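Visit Report: Hovland Demonstration Center
November 8, 2020

The delegation visited Hovland to review the Jikelus hand-held gripper kit, offered to training centers at 3,000 per set. Replacement fingertip pads are sold separately at 450.

## Points noted

1. The kit ships with 3 grippers and a carrying case. Hovland quoted a service interval of 800 hours, which the delegation asked to receive in writing.
2. Small household items, keys among them, are used for practice at the table. The fingertip blocks are dark green plastic with rubbery pads on the inner faces. Pad edges on the unit reviewed were frayed, and spare pads should be included in any order. 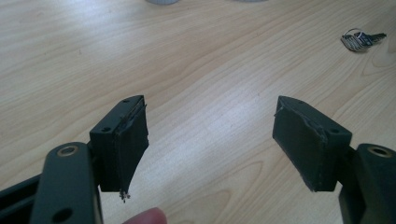
## Follow-up

Kusow will request a revised quotation.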